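Notes for the talk, Wed 18 June
Teaching by hand: what we learned from a bracelet and a stand
Booker Mbeki, Lerkora workshop group

[Slide 1, title. Wait for the door to close. Say hello, thank the Droda people for the room and the coffee.]

Right, so I get to talk about my favourite part of the job, the bit where a person picks up a pair of grippers and simply does the thing. No code, no joystick. You hold the handles, you do the task, and the grippers record what your hands did. I've been at this since last May and I still think it's brilliant!

[Slide 2. Show of hands: who has driven an arm remotely? Who has used hand-held grippers? If hardly anyone, slow down on the next part.]

Two ways of showing a robot a job. With remote control you sit at the Stivel rig and the arm copies you. You feel every limit the arm has, so the recordings suit the arm very well. They also take ages. With hand-held grippers you move at nearly human speed and you can take them to any table you like. The price is that you will happily twist your wrist into places the arm can't follow. More on that at slide 5.

[Slide 3. Let people look for a bit before talking.]

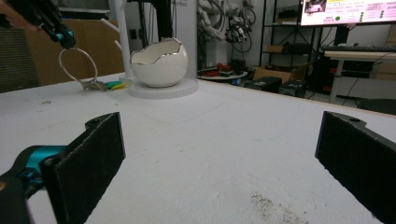

Our set for the spring was 2072 demonstrations of handling small jewellery and hanging things up, made by six people. Thin loops are wonderful practice. They swing, they tip over, they catch on things, and a grip that's fine for a mug is hopeless for a clasp. If you want to find out how much your fingers do without telling you, try passing a loop from one gripper to the other.

Tell the story of my first day here. I dropped the thing 19 times before lunch. By four o'clock I'd stopped looking at the gripper tips altogether and was looking at where I wanted the loop to go. Everyone's recordings get smoother at about that stage, and you can see it in the plots (skip the plots if short of time, they're in the handout).

[Slide 4, the bad ones. Play the clip twice.]

We threw away 121 recordings. Most were dull reasons: somebody started before the light came on, or both grippers drifted out of each other's view. A few were lovely demonstrations that the Yazzie tracker lost halfway through. I kept those in a folder because I couldn't bear to delete them.

What we did keep, and I'd argue for this, is fumbles with a recovery. You miss, you back off, you come in again a bit lower. A robot that has only seen perfect attempts has no idea what to do after a poor one.

[Slide 5, wrists.]

Ask someone at the front to reach under their own elbow and pick up a pen. Easy for them, dreadful for the arm. We now give new people ten minutes driving the Stivel rig first, and after that they keep their elbows out without being told.

[Slide 6. Questions. If asked about gloves: haven't tried them, would love to. If asked about sharing the recordings: talk to me afterwards, I have the sign-up sheet.]

Grippers are on the side table for anyone who wants a go. Bring back the chargers, please.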